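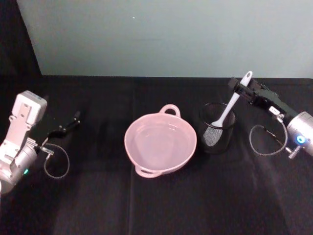

Vol. 15, No. 7

Home Fires, the book, finally has a date

Jul 19, 2021

I've been pestering the people at Hodard for months about this one, so forgive me if I sound a little giddy. Home Fires, Marion MacRitchie's collection of letters and interviews from military families, has a publication date at last. It comes out in January, in hardcover, and the audio edition is supposed to land the same morning.

If you've been reading this column for any length of time you know I have a soft spot for oral history. I grew up with a grandfather who would talk about the Navy only while he was shelling peas, so I've always been grateful to writers who have the patience to wait for somebody to get to the good part. MacRitchie has that patience. She started on this in a spare bedroom with a borrowed tape recorder, back when her own son was on his first deployment, and she kept at it long after he was home and grumbling about his commute.

What she ended up with was 147 interviews and 3,590 pages of letters, emails and notes, a good many of them never shown to anyone outside the family. The finished book runs to 317 pages (I asked, because I'm the kind of person who asks), which gives you some idea of how much had to be left on the floor. Her editor, Bence Bakos, told me the first full draft was more than twice that long and that the two of them didn't speak for a week after he sent back his cuts. They're fine now. She dedicated a chapter to him, and he claims it's the one he tried hardest to shorten.

The book follows the families by season, starting in a fall when everybody is packing and ending the following summer. I've read the first hundred pages or so in proof, and I like that arrangement more than I expected to. You get a father in Nebraska learning to braid hair from a library book, then a few pages later you get him again, in the winter, and he's gotten pretty good at it. You get a woman who ran a dry cleaner's next to a base for most of her working life and could tell from the uniforms coming in who was about to ship out. She never said a word to anyone. There's a long section made up of nothing but grocery lists and what was scribbled on the backs of them, and I'll admit I rolled my eyes when I saw it coming, and then I read it twice.

It isn't all heavy going. One family mails the same terrible fruitcake back and forth across the ocean for three Christmases, and the customs forms get funnier each time. Another has a parrot who picked up the sound of the video call ringing and would set it off at two in the morning. The mother of the house says she forgave the bird eventually, although she doesn't say when.

Ailsa Lamont, who handles publicity for Hodard, says the first printing has already gone up once on the strength of orders from independent stores. She wouldn't give me the number – I tried – but she did say that the shops near bases were the first to call. There will be a reading tour, a short one, with stops in Virginia, North Carolina and Texas, and a couple more on the West Coast if MacRitchie's knee holds up. She had it operated on this spring and is, in her own words, "a very bad patient with a very good cane."

The audio version I'm especially curious about. Raltia is producing it, and they've gone with a full cast, plus a few of the original recordings where the tape was clean enough to use. Visitación Esteban reads MacRitchie's own passages. I heard her do a novel a couple of years ago on a drive through the desert and sat in my driveway for the last chapter with the groceries melting in the back, so I'm not exactly neutral on the subject.

Ehsan Zamani wrote the foreword. He served as an Army interpreter before he turned to writing, and his memoir about his family's first year in Ohio is one I still press on people at parties. His piece here is only a few pages and it's mostly about his mother waiting by a phone, and about what she cooked while she waited. I'd put it up there with anything in the book.

A couple of practical things before I let you go. Preorders are open now through your local store. Hodard is also doing a signed bookplate for people who order before the tour dates are announced, while they last, and I'd guess they won't last long. Libraries can request a reading group guide, and there will be a large print edition, though that one comes later and Lamont didn't have a month for me yet.

MacRitchie tells me that the unused interviews and letters are going to be kept together, with the families' permission, and that she's talking with a college library about giving them a permanent home. She'd like people to be able to come in and listen. Some of the folks she recorded have died since, and their kids have been calling her up to ask for copies. She makes them herself and mails them out from the post office down the road.

I'll have a proper review closer to publication, once I've finished the proofs and stopped lending them to my sister. Next time I want to get to the new Tomaszewski, the submarine one, which several of you have written in about – some of you rather crossly.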